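4.3 Teaching the object finder a new table

By now Gurno should be installed, both arms should be answering, and you'll have run the joint check in section 4.2 at least once. If the joint check gave you a yellow line for either wrist, please go back and sort that out first. The object finder takes its idea of where things are from the arms as much as from the head camera, and a wrist that is off by a little will make you think the vision side is broken when it's perfectly fine.

You'll need a plain, matte covering for the table, a few small things to put on it, and a cup of something, as step 5 can take a while on an older computer.

1. Open the Gurno panel and choose Scene, then New Table. Give the table a name you'll recognize in September. We have met far too many sites with a "test", a "test2" and a "test_final", all of them slightly different heights.

2. Clear the table of objects, smooth the cloth with your hands, and press Learn Surface. It doesn't have to be ironed. Gurno fits a plane through the cloth and puts up with ordinary creases, but a fold that stands up on its own will be picked up as a long, thin object, and the planner will politely steer around it all day.

3. Send both arms to the Ready pose. The grippers should come to rest level with each other, one on each side, tips pointing inward, with a good open space between them. Leave them there until step 7.

Caution: Keep your hands off the table while the arms are moving to Ready. The Gurno stop button in the panel is a software stop only. Keep the hardware stop within reach as well, and use that one if you're in any doubt.

4. Set your objects out in a row between the grippers. Choose things that are unlike each other: something dark, something pale, and something very small. See-through pieces are the hardest for the finder, so it's worth having one in the mix from the very beginning, even if it's only a little cube.
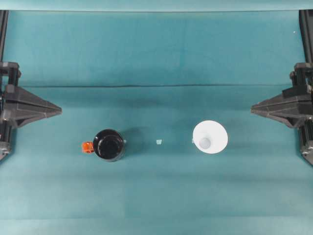

Siyabonga Shezi asks whether the dark piece couldn't wait until after the first pass, as on his own table the finder kept swallowing the black container's shadow and drawing one great big blob. It can wait, yes, and if you're short of time that's a fair way to go about it. You'll have to run step 5 again once you add it, though, so we still suggest putting everything out together and dealing with the shadow using the slider in step 6.

5. Press Learn Objects. Gurno collects 1,000 depth samples and then groups them. The progress bar likes to sit at 74 percent for a good long moment while the grouping runs — please don't close the panel at this point, or you'll be starting over from step 2.

6. Look at the outlines drawn over the live view. Each object should have one outline of its own. If an outline spills out over a shadow, move Shadow Tolerance up one notch and wait for the view to refresh before you try another. If a small see-through object has no outline at all, lower Minimum Size to 3 and turn on Edge Assist.

Note: Edge Assist will also find lint. If you see a tiny outline out on bare cloth, go and pick at it with a fingernail before you start changing settings.

7. Click an outline and choose Plan Only. Gurno draws the path each gripper would take without moving anything. Check that the path comes in from the side you'd expect, and that the two arms aren't both being sent to the same object. Where an object sits close to the middle, the planner gives it to whichever arm has the shorter path, so very small shifts in position can change the answer from one run to the next. To settle the matter, set Preferred Arm by hand.

8. When you're happy with the paths, press Save Table. The outlines, the slider values and the surface are all kept in the one file, and you can copy that file to a second station provided the camera is mounted at the same height.

If an object has little parts sticking out from it, such as a tab or a clip, the finder may give the part an outline of its own. Hold Shift, click both outlines and choose Join. Joined outlines stay joined after saving. Do this before you plan any grasps, as the grasp points are worked out from the whole shape and will land in odd places if half of it is missing.

Section 4.4 covers grasp width and closing force. Users of the older Itidero driver should read Appendix 2 first, where Lizelle Ntuli has set out the parameter names that changed.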